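Two Bags and a Brush: Kirsty Whitlock on Clearing a Craft Table

Kirsty Whitlock has run the Hureck craft room for long enough to know what gets left on a table. Bead ends, snipped thread, bits of card, the backing from stickers. She sells very little of her own work these days and spends most of her time teaching evening sessions, which start at six and finish when people have packed up.

We met in the back room in September, an hour before a class was due in. I had asked to talk about teaching. She wanted to talk about cleaning.

"It's the part people skip," she said. "They'll spend 20 minutes choosing a ribbon and then wipe the whole mess onto the floor with their sleeve."

Her method begins before anyone sits down. She rolls out brown paper across the table and leaves it there for the whole session. She used to work straight on the tabletop and gave that up after a summer of scraping off dried glue. The paper costs her very little, and she will use the same piece again if it hasn't torn.

"I bought a fancy mat once, from Rorance," she said. "It was fine. It curled at the corners and I got tired of putting books on it."

Then come the bins. Whitlock likes one at each end of the table, lined with a black bag, with the plastic pulled well over the rim. A bag that only just reaches will slide down the first time someone drops in anything with weight to it, and then you are fishing around in the bottom of the bin.

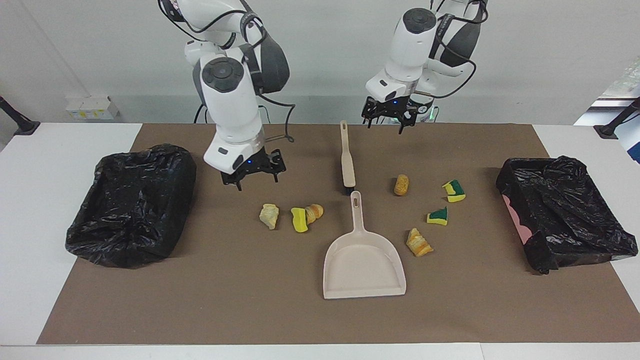 A brown paper mat with a lined bin toward each end, and the hand brush and dustpan in the middle.

I asked why she bothers with two. She said one is for trash and the other is for scraps that might be used again, and that her students mix them up all the time.

"Kayode Ojo put a whole evening's worth of good felt in the trash side," she said. "We got it back out. He was very nice about it."

The hand brush and dustpan are plain beige ones. Whitlock has no strong feelings about brands, but she does care about the front edge of a dustpan. It should be straight, and it should sit flat. She runs a thumb along the lip before she buys one. If it is warped, even slightly, the small stuff goes underneath and you end up chasing a line of dust across the table.

Her sweeping advice is short. Pick up the larger pieces by hand. Put the pan down and hold it still, then bring the brush toward it in short strokes. Long strokes flick things. Empty the pan low, right inside the bag, and tap it on the inside wall of the bin.

"Don't shake it," she said. "Everybody shakes it."

The whole job takes her 10 minutes – less if the class has been working with paper, more if there has been glitter. She has banned glitter 3 times and let it back in each time.

Upendo Nyamweya, who teaches the morning group, uses a small vacuum instead. Whitlock tried it and sucked up a set of earring hooks. She went back to the brush that same evening.

Before I left she showed me a jar of things rescued from the dustpan over the past year: pins, buttons, a tiny brass hinge. She does not know where the hinge came from. She has asked every class and is keeping it on the shelf by the door until someone claims it.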